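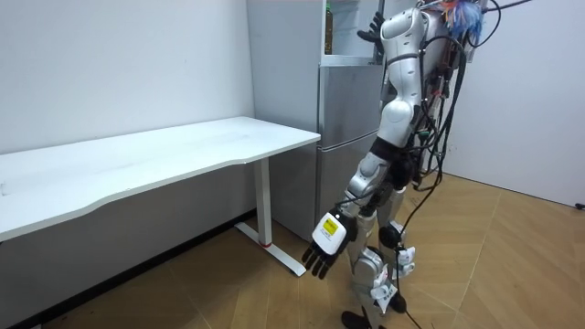
I drive 15 miles to work and 15 miles home, and I've been doing it long enough that I can tell you what gas costs at every station between my driveway and the Carnley exit. So when the state started talking again about adding to the gas tax, I had feelings!

Let me get the unpopular one out first. I think we should pay it. The roads out past Dindotville are a mess (I've lost two tires to the same pothole, and yes, I should have learned after the first one), and the money has to come from somewhere. People who drive more wear out more road. Fine by me.

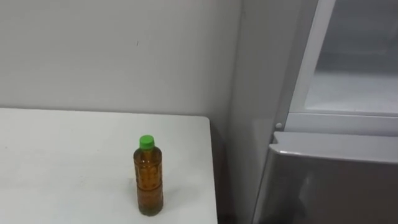 A bottle with a green cap on a white table.

What gets me is the part where everybody in the capital acts like we have a choice. "Just drive less," they say. Okay, how? The bus from my side of town runs 7 times a day, and the last one leaves Carnley before my shift ends. I tried it for a month last September. I added up what I'd spent on rides home from the nights I missed it, and I would have been better off with the truck and a full tank.

My monthly rent is 656 dollars, and I live where I live on account of that number. Anything close enough to walk from costs a whole lot more. That's the trade a lot of us made, cheap rent for a long drive, and every time gas jumps the trade gets a little worse. 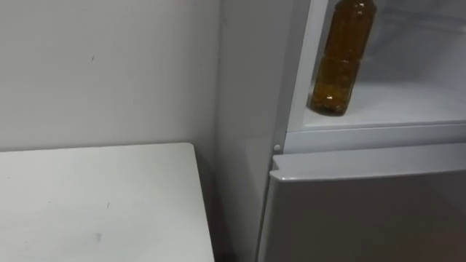 And please don't tell me to buy an electric car. I'd love one! I sat in one at Hofstetter Motors and didn't want to get out. But I park on the street, two blocks from my door some nights, and I'm not running an extension cord past the Todetti bakery.

So here's my pitch. Raise the tax, but put a real piece of it into later buses and some curbside chargers in the neighborhoods full of renters, and do it before the new rate kicks in. Eleven cents a gallon I can live with if there's a bus at the end of my shift. 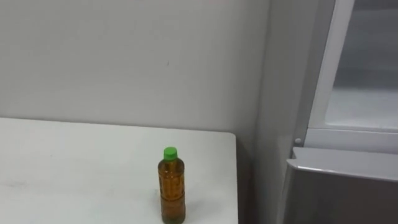 I know, I know, the road people will say every penny is spoken for already. Then write the bill so it isn't. I'd still be driving most days, probably, and grumbling at the pump like everyone else. I'd just like to have one other way home.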